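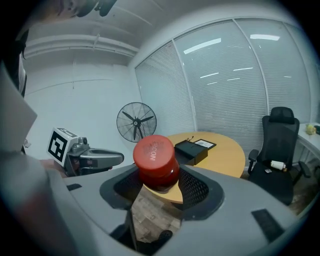 Kwabena Essien wanted to know, before anything else, whether a round table was a fair surface for storage work, given that every object on it sits at a different distance from the edge. The answer at the Plorkenix open day was that most people have one at home.

The visit covered two rooms. The first was an office with a wood-grain floor, blinds, a pedestal fan and a round wooden table. The activity there was putting small desk items away, and the main piece was a black box with a drawer. Pens and a framed card were laid out beside it.

The drawer has a single small knob. Pulled partly open, it shows a plain black interior. Visitors were advised to fill from the back - long items first, flat ones last. 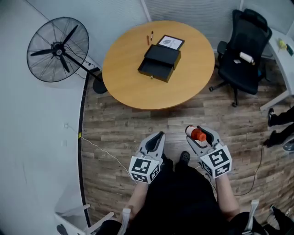

Lids and locks

The box also has a lid, with a small lock on the front. With the lid upright the depth of the box lies towards the back of the table, so the fan was a reasonable landmark for anyone returning it to its place. The handout, sheet 82 in the Bandara series, asks for the key to be kept with the box. 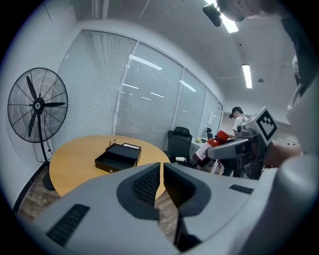

Labels should go on the lid edge and never on the front, according to Statau, where they rub off with handling. The point was noted for the next edition of the sheet, due in April.

The second room held the paper archive, 600 folders in grey card. Entry was by group, and ours had ten minutes.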